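Wrist Camera and Finger Alignment on the Hudec Two-Arm Station

Last revised February 2019

This procedure covers realigning the gripper fingers and re-centring the wrist cameras on a Hudec two-arm station running Drultia control software. Carry it out after any finger replacement, after a collision stop, and whenever the alignment check in Drultia returns a warning on either arm.

Tools and parts
2.5 mm and 3 mm hex keys
Torque driver, 0.5 to 3 N m
Feeler gauge set
Lint-free wipes and isopropyl alcohol
Ivton finger set, if the existing fingers are chipped or bent
Medium-strength threadlocker

1. Park the arms
Select Service > Park in Drultia and wait for both arms to settle. Press the emergency stop, then switch off the arm supply at the rear of the base. Leave the computer on so the camera feeds stay live. Put the lockout tag on the supply switch.

2. Inspect the fingers
Wipe each finger from base to tip. Check for cracks at the mounting holes and along the inner edges of the cutouts near the tip. Replace fingers in pairs. A new finger running against a worn one will close off-centre and the grip force reading will drift.

3. Set the finger gap
Loosen the two mounting screws on each finger by half a turn. Bring the fingers together by hand until the tips touch, then check the inner faces with the feeler gauge. Adjust until the 0.10 mm blade will not enter at the tip. Apply threadlocker and tighten to 1.2 N m, alternating between screws. Do not exceed this value; the inserts in the housing will pull out.

4. Check the views
Restore the arm supply, release the emergency stop and load the floor-pickup pose. Jog the arms at 10 per cent speed. Open the head feed and the wrist feed for the arm being serviced, with the basket and the normal furniture left where they are.
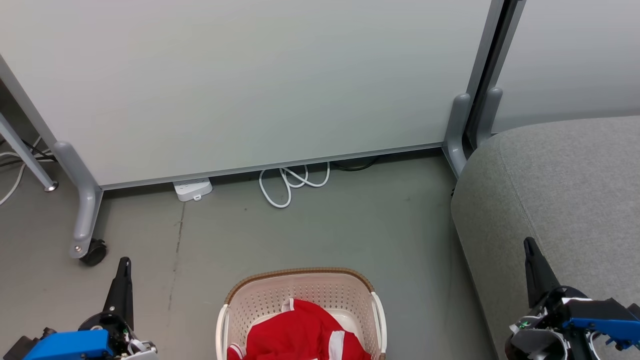
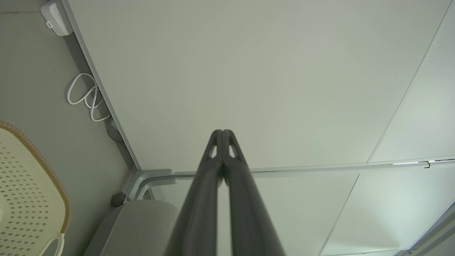
Head view first, wrist view second.

5. Re-centre the wrist camera
Close the gripper. In the wrist feed, turn on the centre line overlay and compare it with the join between the two fingers. If the join is off the line, loosen the camera bracket screws and rotate the bracket until they match. Tighten to 0.8 N m and check again, as the bracket tends to creep clockwise on the last quarter turn.

Soft focus at the base of the fingers is normal. The lens is set for objects at and beyond the tips. Do not turn the focus ring to sharpen the base.

6. Run the alignment check
Select Service > Align and run 50 open and close cycles on each gripper. Drultia writes a result code for each arm:

Code 0: passed
Code 111: fingers not meeting on centre, return to step 3
Code 139: camera offset outside limits, return to step 5

If code 139 comes back after two attempts, inspect the bracket for bending. Brackets from the first Fusholm build have a thinner flange and should be changed for the current part.

7. Return to service
Dress the wrist cable so it has slack through the full roll of the joint, remove the lockout tag and save the new offsets under the arm's serial number. Offsets are not shared between left and right arms. Recheck the finger screws at the March service, with the supply off.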